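How Does a Robot Decide What to Do Next?
Stirner Learning Center — Pages for Young Readers
Updated 11/27/22

A robot does not think the way you do. It follows software, a set of instructions written by people. At the Stirner Learning Center, the software that runs our robot is called Nukia. It was written by A-yeong Geum and Bo-ram Geum.

Nukia has two main parts. The first part is called perception. Perception software takes in pictures from a camera and looks for shapes it has learned. To a computer, a picture is only a long list of numbers. The software must work out which numbers belong to a door, which belong to the floor, and which are only light bouncing off something shiny.

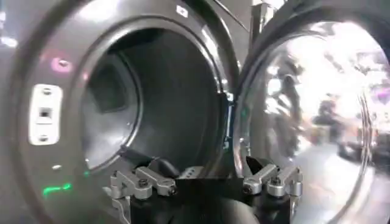 Shiny things are difficult. Glass and smooth metal act like mirrors, and a reflection can look like a real object. You know that a lamp in a window is not always inside the window. Software has to be taught this. The Nukia team gave the program 2,042 practice pictures of washing machines, and 302 of them had strong reflections in the door.

The second part is called planning. Once the software has found the round opening of a machine, it must choose a path for the robot's hand. A good path goes through open space and keeps away from the door and the rim. The planner tries out 15 paths inside the computer before the arm moves at all. Paths that would bump into something are thrown out — the shortest safe one is kept.

While the arm is moving, the software keeps checking. If the hand is a little too far to the left, the program sends a small correction. This checking is called control. You do the same thing when you carry a full glass of water across a room.

Words to Know
Perception: working out what is in a picture
Planning: choosing a path before moving
Control: making small corrections during a move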